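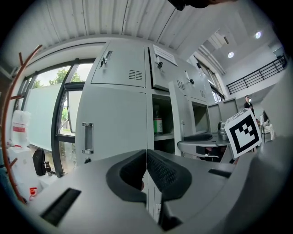

## 4. Setting the combination

Read this section through once before you start. The Trasby combination lock fits all Tralden lockers made after the change of door pattern. If your door has a round keyhole below the handle, you have the older Mottram lock and should turn to section 6.

Every lock leaves the factory set to 0-0-0-0. Change it before the locker is given to anyone.

### 4.1 Before you begin

You will need:

- the master key supplied with your order (one key for each 40 locks)
- the reset pin, taped inside the lid of the key box
- the locker record sheet

Work with the door open. If you set a code with the door closed and make a mistake, you will need the master key to get back in.

### 4.2 Setting a code for one regular user

1. Open the door and turn the dials to the current code. On a new lock this is 0-0-0-0.
2. Turn the knob a quarter turn to the right and hold it there.
3. Push the reset pin into the small hole on the back of the lock until you feel it click.
4. Keep the pin in and turn the dials to the new code.
5. Pull the pin out, then let the knob go back to upright.
6. Scramble the dials and try the knob. It should not turn.
7. Enter the new code and try again. The knob should turn freely.
8. Write the code and the locker number on the record sheet.

Repeat steps 6 and 7 two more times before you close the door.

**Caution:** Do not move the dials while the knob is between positions. This can bend the cam, and a bent cam is not covered by the warranty.

**Note:** Avoid codes with four matching digits. The lock will accept them, but they are the first ones people try.

### 4.3 Shared use

In shared mode the user picks a new code each time, and the code clears when the door is next opened. To change over, take out the two screws on the back plate, slide the gray tab from R to S, and refit the plate. Tighten the screws by hand only - a power driver will strip the thread.

The record sheet is not needed for lockers in shared mode.

### 4.4 Lost codes

1. Check the locker number against the record sheet.
2. Insert the master key and turn it left until it stops.
3. Open the door, then turn the key back and take it out.
4. Set a new code as in 4.2. With the key removed, the old code is still needed for step 1. If it was never written down, use the code finder slot described in section 5.

**Caution:** Never leave the master key in the lock. It opens every locker in the same series.

### 4.5 Care

Wipe the dials with a dry cloth. Do not use oil. If the dials feel stiff, apply a little Clumness dry graphite to the gap beside each one and spin it a few times. Locks in daily use should be checked every July, or after 700 openings if you keep a count.

Replacement reset pins are part number 116. Order them by that number and state the lock series, stamped on the back plate.

Section last revised April 21, 2021.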